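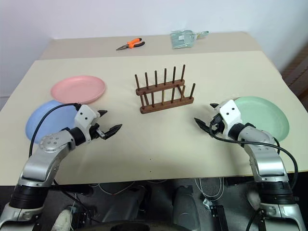

ok so I finally quit buying dinner on my phone every night and I have thoughts. this is going to be a thread, sorry to the people who follow me for bird stuff

**1/** Background: in March I added up what I'd spent on delivery since the new year and got $1,551. For one person! A person who owns pots! I closed the laptop and went and stood on the porch for a while.

**2/** The rule I gave myself was dumb and simple. Cook at home on work nights, eat whatever I want wherever I want on the others. No meal plan, no matching containers. I've bought the matching containers before and they're in the garage holding screws.

**3/** First two weeks were bad. I made the same lentil thing over and over and it tasted like a wet cardboard box every single time. Then my neighbor told me to salt the onions at the start and cook them way longer than I wanted to. That was the whole problem. Onions! I'd been giving them maybe four minutes my entire adult life.

**4/** The Kadwood store on the hill marks down its vegetables after 7 pm and I had no idea, and I've lived here six years. You get a paper bag of whatever's ugly for $3. Last night's was fennel, a pile of carrots and one enormous turnip I'm a little scared of.

**5/** What I cook most now:
- eggs on rice with chili crisp (no shame)
- the lentil thing, redeemed
- sheet pan sausage with whatever was in the ugly bag
- a white bean soup I could make asleep

**6/** The part I hadn't planned for is that cooking takes half an hour and then the kitchen takes another half hour. I used to let it all sit till morning and then hate the morning. Now I run hot water while the food's still on the stove, and I wash the cutting board and the knife before I sit down. By the time I've eaten there's one pan and one plate to deal with, and I can do that while I'm on the phone with my sister.

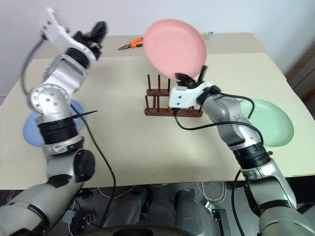 **7/** Skisotar replied up there asking whether I've really saved anything once you count groceries, because when they tried this they just ended up with a very expensive spice drawer.

**8/** Fair question, and the spice drawer is real, I own two kinds of paprika now and can't tell them apart. But yes. Groceries went up by $60 a week, and I was spending way more than that on noodles and fees. The fees! I was tipping, paying the service charge, paying the other charge, and eating cold fries.

**9/** Somebody's going to ask about lunch. Lunch is leftovers or it's a sandwich, I haven't evolved that far. If you have a lunch that isn't sad at 1 pm in an office with one microwave, please put it in the replies.

**10/** Stuff I bought that I'd buy again: a bench scraper, a bigger colander, a decent peeler. Stuff I regret: the garlic press. It takes longer to clean than the garlic takes to chop and there's always a little bit stuck in the corner that you find later with your nose.
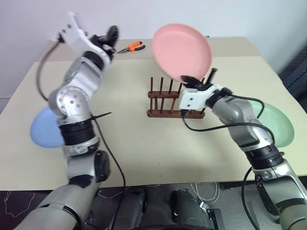
**11/** Also regret the giant stockpot. It was on sale at the Prakis outlet and I pictured myself making broth on rainy afternoons. I've made broth once. The pot doesn't fit in any cabinet I have, so it lives on top of the fridge with the potatoes in it, and every time I want a potato I have to get the step stool.

**12/** Slip-ups, for the record: I had a cold in May and ordered soup three nights running. I don't feel bad about it. It was excellent soup.

**13/** Next up is bread, maybe, if it cools off. My oven turns the whole apartment into a sauna in July and I'm not doing that for a loaf. Meanwhile I need to know what to do with a turnip that weighs as much as a cat. Mash? Roast? Taking all suggestions, it's on the counter and I'm hungry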